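4.2 Who Owns the Leftovers: Labels, Dates and the Shared Shelf

The Vustirgate sample consists of 1,338 labels collected over one winter from the office kitchens of Belton, a mid-sized town with a large number of people who eat lunch at their desks and resent it. We use "label" generously. It covers printed stickers, masking tape, the backs of receipts, and in one case a parking ticket. After removing duplicates and anything too smeared to read, 1,159 labels remained for coding. Two coders worked separately and then argued, mostly over whether "Please" with a period after it counts as polite. We decided that it does not.

Earlier work on shared food has leaned on surveys, and surveys have a known weakness here: people describe themselves as considerate. The labels are less flattering. They were written in a hurry, for a small audience of suspects, and the authors did not expect them to end up in a table. The shelf itself has no owner, and every claim on it has to be made in writing and renewed when the tape gives out.
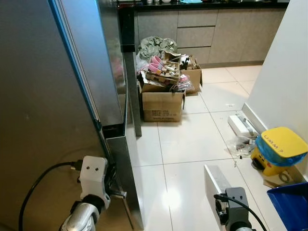 Reading time for this section: 4 minutes

Figure 3. A stainless steel refrigerator in a tiled room.

We sorted the labels by what they ask the reader to do. The largest group asks for nothing and gives only a name or initials. We call these bare claims. The second group adds a date, and the third adds an instruction, usually in the negative. A fourth and much smaller group offers the food to others, and these offers follow a pattern of their own. They appear late in the afternoon, they use exclamation points, and they are attached to food that the author has plainly given up on. "Help yourselves!" was found on a container of rice with no date on it at all. We coded this as generosity, with reservations.

Dates deserve a closer look. In the Stolta coding scheme, which we adopted with small changes, a date is treated as information about the food. In our sample it works more like a fence. Writers who dated their lunch were also more likely to underline their names, and they tended to write the date larger than the name. A dated yogurt tells the reader that somebody is keeping records. Whether anyone is in fact keeping records is a separate matter, and our follow-up interviews suggest that most writers could not say what day they had written down.
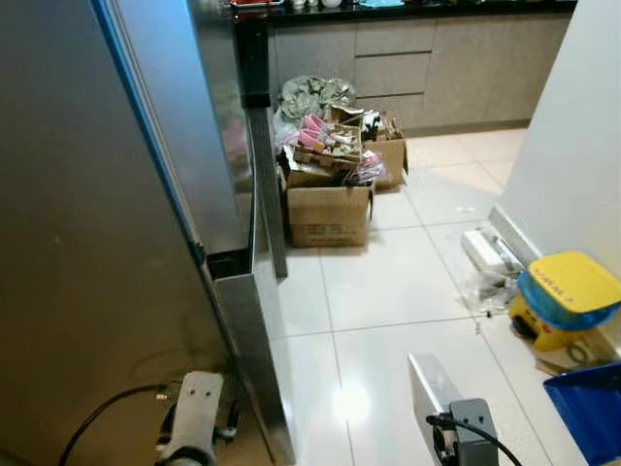 Does a politely worded label protect food better than a rude one?
Politeness made little difference in our sample; labels with a full first name were linked to fewer reported losses than any other kind, whatever their tone.

This result surprised the authors, one of whom had been writing very polite labels for years. A possible reading is that a name turns the lunch into a colleague's lunch, while "PROPERTY OF ACCOUNTING" turns it into a department's, and few people feel guilty about a department. Initials performed poorly. In an office of any size there are several people called J.M., and each of them seems to have believed in good faith that the hummus was theirs.

Replies form a smaller set within the sample. A reply is any writing added to a label by a second hand. Most are short. Some correct the spelling of the first writer, a habit that did nothing for relations in the kitchens concerned. One exchange, conducted on a carton of oat milk, ran to five turns and ended only when the carton was full in the wrong sense. We have kept these exchanges out of the main counts and treat them again in section 5, where they belong with the dish rota. 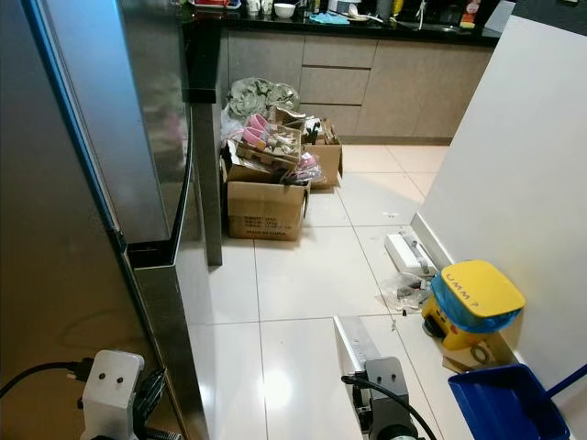
The Arsenault building gave us the clearest case of a label outliving its purpose. A strip of tape reading "DO NOT MOVE" had been fixed to the inside of a shelf, next to nothing. Three people we spoke to had been putting their food on the other side of it for as long as they had worked there. None of them knew who had written it or what had once stood beside it. All three objected when we asked whether it might be taken down, and one wanted to know who was asking.

We therefore coded standing notices apart from labels on food, even where the handwriting matched. The two are read differently. A label is checked against the thing it is stuck to, while a notice only has to look as if it was there first.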